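About us

Cliton Lam is a small company in Nullodville that teaches robots everyday jobs by doing those jobs ourselves, by hand, over and over. We love it!

Tsz-kin Lam started the company with 2,000 pounds and two home-made grippers (one of which still works, just about). The idea hasn't changed much since. You pick up a gripper, you do the task the way you normally would, and the recording becomes a lesson for a robot arm. Folding, sorting, opening, putting away – if your hands can do it, we want to have a go at showing it.

There are four of us on the permanent team, and plenty of friends who come in to demonstrate. Everyone does it a bit differently, and we're very glad they do, as a robot that has only ever watched one person gets stuck easily. By May we had saved 3,729 demonstrations, and our Miller set of household and office tasks is growing all the time.

Doors are our favourite subject at the moment. Handles, hinges and awkward angles make them surprisingly good fun, and lockers have plenty of all three.
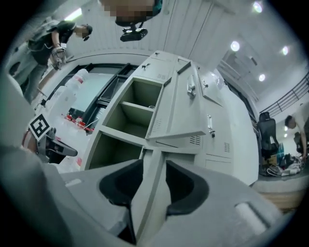

Locker practice with the hand-held grippers

We also do remote control work, where one of us steers the arm from across the room. It's slower and takes some getting used to, but new starters tend to get hooked within an afternoon. If you'd like to try it, drop us a line and come and see us.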